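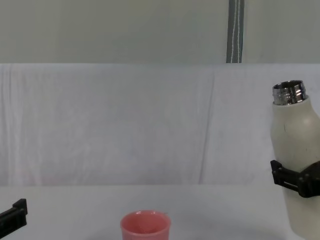
Unit 7: How Insulation Keeps Heat Where It Is

Welcome back! Last time we ended with conduction, and I promised we'd get to the fun part. Heat moves in three ways (conduction, convection and radiation), and a good vacuum bottle makes life hard for all of them.

Start with the walls. Most insulated bottles have 2 of them, one inside the other, with nearly all the air pumped out of the gap. Conduction and convection both need matter to carry the energy, so the gap shuts them down almost completely. I still think that's wonderful – a layer of nearly nothing, doing most of the work!

Radiation doesn't care about the gap. It crosses a vacuum easily (sunlight does it all day long), so makers often give the facing surfaces a shiny finish, which gives off and absorbs very little.

So where does the heat get out? Mostly at the top. The two walls have to join somewhere, usually at the neck, and metal conducts well there. Leave the lid off and you also get evaporation, and for hot water that loss is big. An open cup loses heat the same way, only faster for its size.

Rate of loss through a wall:
Q/t = k A (T1 - T2) / d

Check the units yourself before lab. Really, do it, it takes a minute and it makes the whole formula click.

For lab: work in pairs, start your water at 38 degrees C, and read the thermometer every two minutes. Plot temperature against time – the curve flattens as the water nears room temperature, and I want you to tell me why.

Reading: Ljungberg and Rozīte, chapter 7. Skip the boxed section on steam pipes.

Questions about the lab go to Mayuree Hemmin, room 2, Rovdale building.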